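My cousin Catalina got the Jamis talking bear for her birthday, and I got a jigsaw. 1000 pieces, mostly sky!
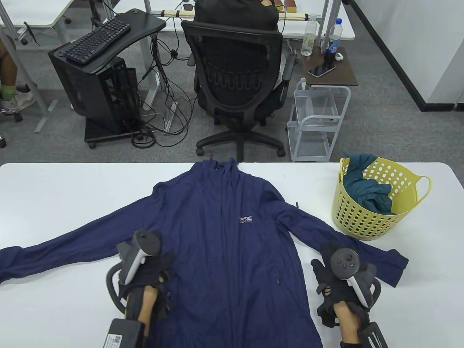

That bear ran on a cassette in its back, and if the batteries were low it sounded like my grandpa after lunch. It wore a little zip-up jacket, navy blue like the SPIRIT one with the hood laid flat on the white table up there, and I coveted the jacket even more than the bear. I found one online in October – no tape, one eye – and bid anyway.

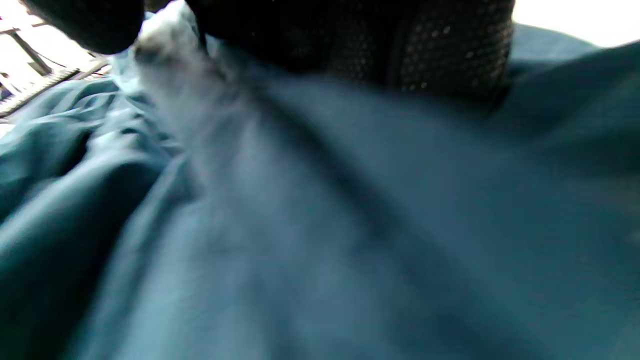
Lost it, of course. Catalina still has hers, and she won't sell.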